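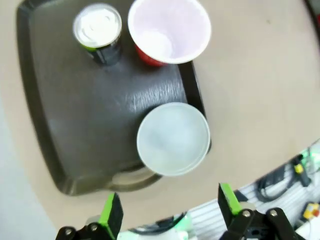 I bought the Curkimik serving trays in August, a set of 2, to replace a pair of thin ones that bent whenever a full drink went on them. They get used for snacks at the table most evenings and for company on weekends. The setup on them is nothing special: a plastic party cup, a can of soda and a small bowl. A tray that can manage that without trouble is worth having.

The color is a dark brown that looks closer to gray under bright ceiling lights. The listing called it "walnut shade," and I would not have picked that name. It looks fine on a beige table and it hides cola drips, but it does show dust, and under a strong overhead light the flat part gets some glare. If you like to photograph your food, that may bother you.

The rim is raised all the way around. On mine it stops a can from sliding off when I turn a corner with the tray in both hands. It also takes up room. The outside measurement makes the tray sound bigger than it is, and the flat area you can set things on is smaller. A red party cup and a can fit with space between them. Add a bowl of chips and you start to arrange things. A bowl that ends up partly over the rim will rock, so set the bowl down first, then the cup, then the can.

The handles are cut-out openings, and they are the best part. My fingers go all the way through, and I can lift the tray off a table without getting my nails under the edge. I have fairly large hands. My neighbor Hongjun Mao has larger ones and he had no complaint. The edge of the opening is smooth on both of my trays, with no seam or rough spot. The Norkondale trays I had before had a raised line along the inside of the grip, and it dug in when the tray was heavy.

I weighed out some loads on the kitchen scale to see what the trays would take. At 2000 grams there was no bend that I could see when I carried one by both handles. At 4000 grams the middle dipped a little, and it came back flat once I unloaded it. I would not carry that much through a house anyway. Two full cups, a can and a bowl of pretzels come in well under it.

The surface is slick. An empty plastic cup will slide if you tip the tray even slightly, and so will a light bowl. Full cups stay put better. I cut a piece of Liang shelf liner to fit one of the trays, and that fixed it, though the liner has to come out every time you wash up. The other tray I left bare. For use on a table, where the tray mostly sits still and people reach over it, the liner makes no difference.

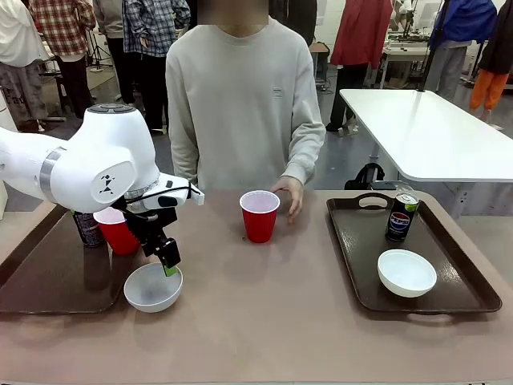 Jingyi Fan wrote in to say that her set has been through the dishwasher all summer and one tray now rocks on a flat counter. She washes the other by hand and it still sits level. She also thinks the trays are too deep for a narrow side table, and she keeps hers on the dining table for that reason.

I have only washed mine by hand, so I can't add much on the dishwasher. The card in the box says top rack only, and these are too long to stand up in my top rack. Warm water and a soft sponge do the job. Salt and chip grease collect in the corner where the rim meets the flat part, and it takes a second pass to get them out.

They stack, one inside the other, and store upright next to the cutting boards. The two of them stick together slightly if they are put away damp.

I also looked at the Grultico tray before buying. It has a rubbery surface and would solve the sliding, but it is sold singly and the handles are shallow. For a matching pair with a grip you can trust, I would buy the Curkimik set again, and I would buy the shelf liner at the same time.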